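Code reader links, then drops out after key on. Bad adapter or the car?

Asked by Corina Wallner

I have a Prantl Bluetooth code reader that I use on two cars. On the older one it works every time. On the newer one (a hatchback I bought used in January) it connects, shows the battery voltage, and then says "no response from vehicle" as soon as I ask for live data. If I start the engine first, I sometimes get about a minute of readings before it quits. The check engine light is on, so I'd like to get the code without paying the shop in Clurham to read it.

I have already deleted the app and put it back, and tried a second phone.

2 answers

Leonie Oberholzer

Voltage on the screen only tells you the adapter has power and ground. It gets those from pins 16 and 4 of the plug. The data comes over different pins, so you can have a good voltage reading and no communication at all.

Look up into the connector with a flashlight. On a used car it is common to find a terminal that has been pushed back or spread open by someone else's scan tool. If one sits deeper than its neighbors, that is probably your fault. 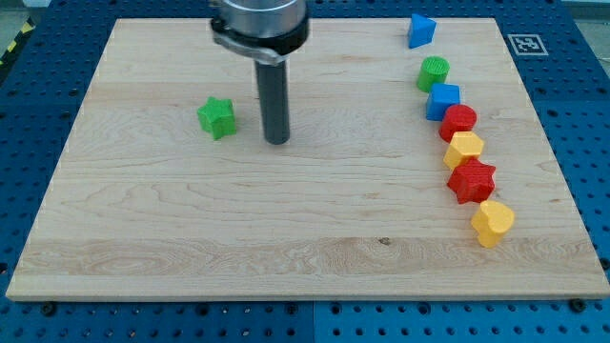 If the terminals look fine, turn the key off, disconnect the battery, wait a few minutes and measure resistance between pins 6 and 14. A healthy CAN bus reads near 60 ohms. A reading near 120 means one of the two terminating resistors isn't being seen, usually a broken wire or an unplugged module. Some cars have a gateway behind the plug and will read differently, so check the wiring diagram for yours before you start pulling things apart.

Also go into the app settings and see if the protocol is set by hand. If it was locked to whatever the older car uses, put it back on automatic.

Hermine Ortner

had the same thing with mine, it was the adapter. Cheap ones get flaky when they warm up. I borrowed a wired one and it read the code first try. Try that before you get the meter out

Comment from Corina Wallner: Protocol was already on automatic. Pin 14 does look a little further back than the others. I'll borrow a wired reader too and post what I find.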